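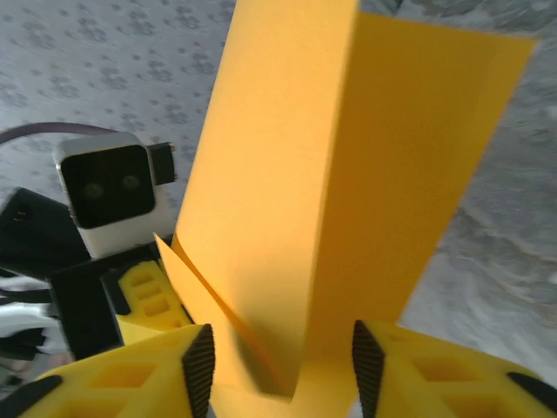 ## Paper, tea and a very stubborn crease

I got to Halldóra Ragnarsson's place in Jastley on Saturday with wet shoes and a list of questions, and she ignored the list completely. She put a square of paper in front of me and told me to fold while we talked. So I did!

She started at the kitchen table in Rostotbridge when she was a kid, folding candy wrappers. "My grandmother saved 600 of them in a cookie tin," she said. "I used up every last one in a winter." These days she teaches evening classes and goes through 100 sheets a week — more if there's a beginners' group (I felt seen).
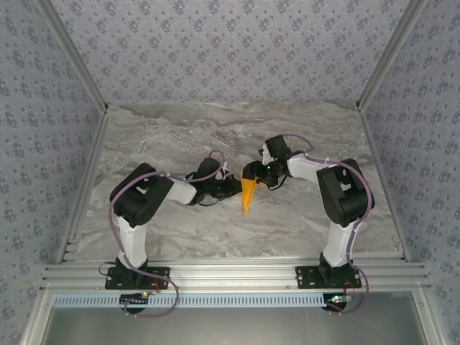

According to Halldóra, most people press too hard too soon. You line up the corners, let the paper settle, and only then run your nail down the fold. I asked if she ever uses a bone folder and got a look. "For cards, sure. For a bird? Never."

We got through four pots of tea and I produced one lopsided boat. Her own favorite is a heron she made for the library in Tolentino, which took four tries and got rained on the day it went up.

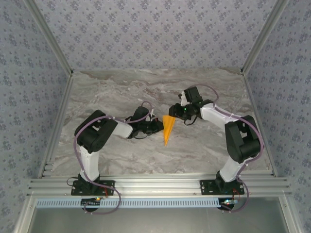
## What's next

A summer show in Fuvberg, in July, all lanterns. "I haven't started," she told me, and poured more tea.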